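From: Roman Jakubowski
To: fornlow-episodes list
Date: 12/08/2023
Subject: Re: Numbering of the two-part stories in the Fornlow guide

Leokadia Zawadzka wrote:

> I have been going through the guide against my own tapes and the
> numbers stop matching after the hospital fire story. The guide counts
> the wedding as one long episode. My tapes have it as two, with a full
> set of closing credits in the middle. Which one should we follow? I
> would like to fix the cast pages before I add anything for the final
> season.
>
> Also, is Mahnaz still keeping the old list, or is the one on the
> site the only copy now?

Follow the tapes. The rule we settled on in April is that an episode ends where closing credits run, no matter how it was listed in the TV pages. By that rule the wedding is two episodes and the guide is wrong. The total for the series goes to 2,186, and everything after the wedding moves up by one.

The error came in with the Plukilwood repeats. That channel joined the halves, dropped the first set of credits and trimmed the recap. Whoever typed up that season worked from the repeats. I checked the other 3 long stories in the same run and they are listed correctly, so I don't expect more shifts of this kind before the recast of Dr. Sveinbjörnsson.
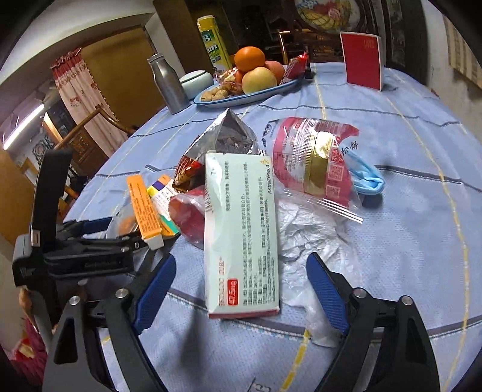

The cast pages are a separate problem. They store the episode number as plain text, so renumbering the guide will not change them. There are 191 pages with at least one number above the wedding. Przemysław Czerwiński has a script that reads the old number, looks it up in a table and writes the new one. It does not handle ranges written with the word "to", and it skips anything inside a footnote. Those have to be done by hand.

Please hold your edits until the script has been run. If you change a page first, the script will add one to a number that is already right, and we will not be able to tell.

Two smaller points on the same season. The Drimetov twins are credited under one name until the trial, and the guide should keep the credit as shown, with a note. The scenes at the lake house are flashbacks built from older footage - don't count those as new appearances for anyone.

Mahnaz Bakhtiari does still have the old list. It is a spreadsheet sorted by air date, and it splits the wedding correctly. Hanna Stępień has a copy too, but hers is missing the last season.

Send me the tape times for both sets of credits when you have them and I will put them in the notes column.

Roman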